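Cinov Capture Stack: Frequently Asked Questions

Applies to the recorder, the retargeting service and the replay tool. Hardware assembly is covered in the rig manual. Questions about arm controllers should go to the Guerra driver notes first.

General

What does the stack do?

It records the pose of an operator's two hands, the state of any attached input device and the video from a head-mounted camera, puts them on one clock, and writes episodes that can be converted into robot trajectories. Three processes are involved: the recorder, the retargeter and the replay tool. They exchange data through files on disk. There is no live link between the recorder and a robot in this release.

Can I teleoperate an arm with it?

No. The recorder has no output path to a controller. A streaming mode exists on a development branch but it has no watchdog and no velocity limiting, and it should not be connected to hardware.

Which operating systems are supported?

The recorder runs on Linux only. The retargeter and replay tool run on Linux and in a container. Windows builds were dropped when the clock module was rewritten, and there are no plans to bring them back.

Where did the old "Banorville" configuration names go?

Banorville was the internal name of the first recorder. Its configuration keys are still read but each one prints a warning. Run the config migration command once per workstation and commit the result. Support for the old keys will be removed in April.

Tracking and calibration

Which point does the hand pose refer to?

The raw pose is the origin of the tracked controller, as reported by the tracking runtime. It is not the wrist and it is not the fingertips. With controllers strapped to the backs of the hands, the offset to the palm depends on how the strap sits that day, so the recorder stores the raw pose unchanged and the retargeter applies the offset later. Do not apply an offset in both places. The usual symptom of a double offset is a gripper that stops short of every object by the same distance.

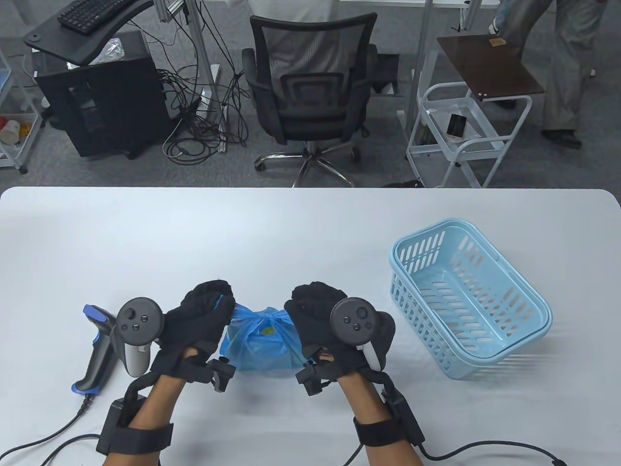 Two-handed bag handling with controllers on the backs of the gloves. The handheld gripper is at left.

How is the palm offset calibrated?

Start the calibration command, place the hand flat on the table with the palm down, and hold it until the command reports a stable window. Turn the hand on its side and repeat, then turn it palm up and repeat. The solver fits one rigid transform per hand and prints the residual. If the residual is above 12 mm, tighten the strap and start over. A small residual does not prove the transform is right: three poses that are nearly the same will fit very well. The command checks the angle between poses and refuses to solve if they are too close together.

Do I have to recalibrate after a break?

Yes, if the controllers came off the hands. The offset is stored per session, and a session ends when the rig is removed. The recorder cannot detect removal. The operator has to close the session by hand.

The pose jumps when the hands are close together. Is this a bug?

Usually it is occlusion. One controller hides the other from the tracking cameras and the runtime falls back to inertial data. The runtime flags these samples and the recorder keeps the flag. The retargeter treats flagged stretches shorter than 32 samples as gaps and interpolates across them with a spline in position and spherical interpolation in rotation. Longer stretches are marked invalid and the episode is split there. Knots, lids and bag handles produce more of these gaps than single-hand tasks do, and the split count should be read with that in mind.

Left and right are swapped in my recordings.

The runtime assigns sides by controller type, and the recorder follows it. If both controllers were strapped on the wrong hands, run the relabel command on the session. It swaps the streams and the calibration records together. Editing the metadata file by hand swaps only the first.

Time and synchronization

Which clock is used?

The monotonic clock of the recording workstation. Every sample is stamped on arrival and also carries the device timestamp where the device provides one. The synchronizer estimates offset and drift between the two over the whole session and rewrites the sample times at export. Both original timestamps are kept in the file.

Why is my camera stream late relative to the hand poses?

Exposure and transfer delay. The arrival time of an image is later than the time of its exposure, and the difference varies with bus load. If the camera reports device time, the synchronizer removes most of this. If it does not, set a fixed latency in the camera profile. The latency tool will estimate one from a short clip in which the operator moves a hand quickly from side to side -- it cross-correlates image motion with controller motion and reports the best lag.

Can I record with more than one workstation?

It is possible but not recommended. Alignment across hosts depends on network time, and the error is often larger than one image interval. The export step rejects multi-host sessions unless the override flag is set.

Retargeting

How are two hands mapped to two arms?

Each palm pose is mapped to a tool pose by a fixed transform in the robot profile. Inverse kinematics is then solved for both arms as one problem, with joint limits, a self-collision term and a smoothness term. Solving the arms one after the other was tried and removed. It produced valid solutions for the first arm that left the second with nowhere to go.

What happens to the fingers?

Finger pose is not part of the retargeting input. Gripper opening comes from the input device stream if there is one. For bare glove episodes it has to be added through annotation, using the open and close markers in the replay tool. An episode with no gripper stream and no markers will still export, with opening set to null. Training code should check for this.

Can I mix gloved-hand episodes and handheld gripper episodes in one dataset?

Yes, provided each episode names its profile. The two have different tool transforms and different gripper semantics. The dataset builder reads the profile per episode and will stop if one is missing. Set the profile when you open the session; the recorder does not guess it from connected devices.

The solver reports "unreachable" for part of an episode. What should I do?

Open the episode in the replay tool and look at where the failure begins. If it begins at one end of the table, the table frame is probably wrong, and the fix is to redo table registration. If it begins when the wrists roll far over, the arm likely cannot follow the human motion. Lower the orientation weight in small steps and solve again. Setting it to zero will clear the error and give useless trajectories.

How are soft objects handled in replay?

They are not simulated. Replay draws the robot model, the table plane and the recorded video side by side. For bags, cloth and similar items, there is no collision checking against the object, and a clean replay says nothing about whether a grasp will hold on hardware.

Data and files

How long may an episode be?

The limit is 2,000 pose samples per chunk, and an episode may hold any number of chunks. Chunks are closed on a sample boundary common to all streams, so no stream crosses one. Readers that open chunk files directly should use the index and should not assume equal lengths. Final chunks are nearly always short.

What is in the regression set?

The Clostwood set: 1,228 episodes, fixed at the last major release. It covers single-hand pick and place, two-hand bag and box handling, and a small group of deliberately bad recordings with dropped streams, swapped sides and clock resets. Every merge to the main branch is run against it. A full run starts each Friday and compares exported trajectories sample by sample with the stored reference.

Can I delete the raw streams after export?

The export can be rebuilt from raw data, and raw data cannot be rebuilt from the export. Flagged samples, original timestamps and uncorrected poses are all lost on deletion. If disk space is short, compress the video with the archive command and keep the rest.

Export fails with "non-increasing time in stream".

A device restarted during the session and its clock went back to zero. Run the repair command with the segment option, which fits offset and drift separately on each side of the restart. If the error remains, check for duplicate packets. Some USB hubs deliver them under load -- the dedup option removes identical samples and logs how many it removed.

Is bystander footage removed automatically?

No. The crop and mask tools are applied at export and have to be configured per camera profile. The default profile has no mask. Raw video is never altered.

Support

What should a bug report include?

The session log, the configuration file, the output of the version command and the shortest episode that shows the problem. Screenshots of the replay tool are fine as extra material, but most faults cannot be traced from them.

Who approves changes to the file format?

Kulsoom Chaudhry maintains the format specification and the readers. Send proposals as a patch against the specification with a sample file attached. Changes that break existing readers wait for a major release.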